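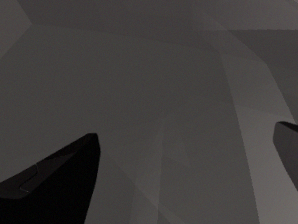 4. Applying the Merkance Grey Undercoat

The undercoat must be fully cured before the Howlader topcoat is applied, and the surface should be inspected under the light in which the room will normally be used. Uneven colour at this stage does not always indicate a fault. On a faceted surface, such as the grey one at the head of this section, flat planes may appear in slightly different shades of grey. Before recoating, compare areas that face the same way. If these match, no further undercoat is needed.

4.1 Preparation

1. Remove dust and loose material with a soft brush. Do not use a damp cloth on bare plaster.
2. Fill holes and open joints with Prodham filler and allow it to harden. Sand level with 200 grit paper.
3. Mask sockets, switches and skirting. Press the tape firmly into corners.
4. Stir the undercoat slowly until no sediment remains at the base of the tin.

Note: One tin covers some 20 square metres on sealed plaster. Coverage on bare plaster will be lower.

4.2 Application

1. Cut in along all edges and internal angles with a brush.
2. Fill each plane with a short-pile roller, working away from the ridges. Lift the roller before it crosses an edge.
3. Brush out any build-up in the valleys while the coat is still wet.
4. Leave overnight. In October and later, when rooms are cooler, allow a second night – do not shorten this period by placing a heater near the wall.

Caution: Ventilate the room throughout. Keep the tin closed when not in use and store it upright, out of the reach of children.

Note: Tins bearing batch code 810 require a longer stir. See section 7 for disposal of part-used tins.

4.3 Removing the masking

Remove the tape while the final undercoat is touch dry, pulling it back on itself at a low angle.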